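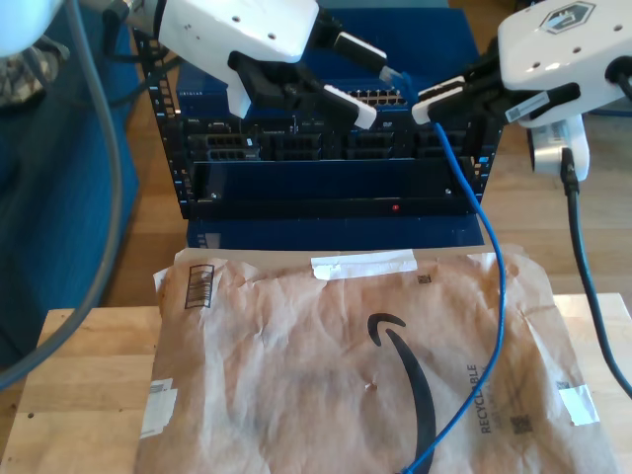 Two robotic arms at a small network rack, one of them holding the end of a cable.

The Slow Hands in the Rack Room

28 January 2018

The company I work for keeps its spare equipment, its test benches and most of its unglamorous jobs in a building on the Provlow side of town. I have worked there long enough to have patched a great many cables by hand. A patch job is simple to describe. You get a ticket that says which port goes to which port, you find both ends, you push the plug in until it clicks, you label it and you close the ticket. On a good day nothing about it is worth telling anyone at dinner.

Last August the company began a project called Sondilero, which puts that job in the charge of a pair of arms. I was against it when it was announced and I am for part of it now. I would like to set down which part, as the discussion at work has mostly been held by people who do not patch cables.

The arms are slow. A person who knows the rack can seat a plug in the time it takes to read the label. The arms come at it from both sides, stop, shift a little, and try the angle again. A network cable is an awkward thing to hand to a machine. It bends where you do not want it to bend, it has a memory of how it was coiled, and the little plastic tab on the plug only gives in one direction. When management showed us the plan, the slides compared the arms with a technician on speed, and the arms lost. The plan went ahead anyway. It took me some time to see that speed was a poor thing to compare.

What wears people out in patching is the reaching and the kneeling, and doing it at two in the morning. We had 1289 patch tickets at our site last year, and the ones people complained about were the low rows and the night changes. Cold aisle, flashlight in your teeth, one hand behind a rail with square holes that take the skin off your knuckles. If a machine can take fifteen minutes over one of those and I can be home asleep, I do not care that I could have done it faster.

That is the part I am for.

The part I am against has to do with who learns the work. Patching was where new people started. You spent your first months on it, and while you were down there you picked up everything else. You learned which switch runs hot. You learned that the labels in the old Jisitz racks were made by someone who counted ports from the wrong end. You learned to look at the lights before you touch anything, and to look again afterward. None of it was in the training binder. It came from having your hands in the equipment and an older technician standing over you, telling you to stop pulling.

Under the current plan, a new hire will start by watching the arms on a monitor and stepping in when they fail. I have done a few of those shifts. Watching is tiring in a way I did not expect. You have to stay ready and you have nothing to do. When the arms do stop, they tend to stop on the hard ones: the bent tab, the cable that is a hand too short, the plug that looks seated and is not. So the new person gets only the hard cases, and has had none of the easy ones to practice on. I can manage those cases because I had years of dull ones first.

The vendor, Doucet, has an answer to this. They say the arms will get better and the failures will become rare. I believe them. It makes the problem worse. If something fails one time in 15, the person on duty keeps some feel for it. If it fails one time in 1000, that person may never have done the job at all, and will be asked to do it with a customer's line down.

There is also the matter of what the job is called. Those of us who used to be technicians are now listed as operations monitors. The pay did not change, which the memo presented as good news. But a technician could take that title to another employer and be understood. I do not know what an operations monitor can do, and I am one. People at other sites should look closely at the wording when their turn comes, before it goes into the system, where it becomes very hard to get out.

I have three requests, and I have made them at work already.

Keep the day tickets with people, at least for the first year of anyone's employment. The arms can have the nights and the low rows. If that makes the savings smaller, then the savings were partly being paid for by the next person's lack of training, and it is better to see that on paper now.

Put a technician in the room when the procedures are written. The first procedure we were given had the arms pulling a cable before the port was confirmed dark. Any of us would have caught it in a minute. It was caught by a customer.

Give us our title back.

I have heard coworkers say the arms will have all our jobs in the end, and I have heard managers say they will have none of them. I don't think either group has spent much time next to the things. They do a narrow piece of work, patiently, and the rest of the job sits around that piece and has to be held up by someone. At our site there are 100 ports waiting to be moved over before the next audit, and the schedule has been split between the machine and the night crew. I am down for the low rows. I asked why, and was told that the arms are not cleared for that aisle yet.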